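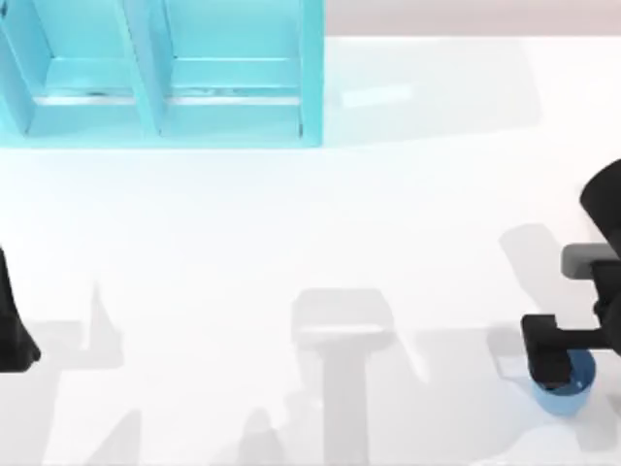 How long should you keep old letters?

As long as you'd still be pleased to find them, I think. Bank letters and bills are another matter and there are proper rules for some of those, but for the ones with handwriting on, that's my whole system.

I've been asked this more than once since I mentioned that I was sorting out Gran's correspondence, most recently by Lacey Cropper, who has inherited a suitcase of her own and wanted to know if she was allowed to throw any of it away. Lacey, you are! I give you full permission. Just don't do it on a day when you're cross with your relatives.

Gran wrote to everybody. She wrote to cousins, to the woman who used to live next door in Perkdale, to a man called Mervyn Goodall who once sold her a piano stool and then, as far as I can make out, stayed in touch for the rest of his life. And they all wrote back, and she kept the lot. Almost 1,000 letters, most of them still in their envelopes, tied up in bundles with wool (different colours, and no, I haven't cracked the code).

I started in March, thinking it would be a nice thing to do in the evenings for a couple of weeks. It is now October 18, 2020 and I am still in the Gs. Part of the trouble is that I can't sort a letter without reading it, and part of the trouble is Mervyn. His handwriting slopes so far to the right that it's nearly lying down. He wrote on both sides of very thin paper, so you get the back of the page coming through the front, and when he ran out of room he turned the sheet round and carried on up the margin. But he's so funny. There's one about a coach trip where the driver got lost and they had their picnic in the car park of a tile shop, and I laughed until I had to put it down and make a cup of tea.

What I've ended up doing is keeping 3 piles, and I'm quite strict about it. The first is letters where somebody tells you something – news, a row, a recipe, what the weather did to the runner beans. Those stay. The second is thank-you notes and Christmas cards with only a name inside, and I keep one from each person for the handwriting and let the others go. The third is anything I think the family of the writer might like to have back. I've posted 2 lots of those so far, and one of them got me a lovely phone call that went on so long my dinner burnt.

A few practical bits, as people do ask. Take the paper clips off, they rust and leave a mark you'll never get out. Don't use sticky tape on tears. Write the sender's full name in pencil on the back if you know it, even if it seems obvious now, because "Love, Auntie" is going to be no help to anyone in 50 years. And keep the envelopes if you can spare the space! Half of these letters have no date on them and the postmark is all I've got to go on.

Mum thinks I should type them all up. I've done a few of Mervyn's and they do lose something without the slope, but it's a lot easier on the eyes, so I may carry on with his and leave the cousins as they are.

Next bundle is tied with yellow wool and it's a thick one. If anyone reading this had family in Perkdale and a surname starting with H, do leave me a comment, I might have something of yours.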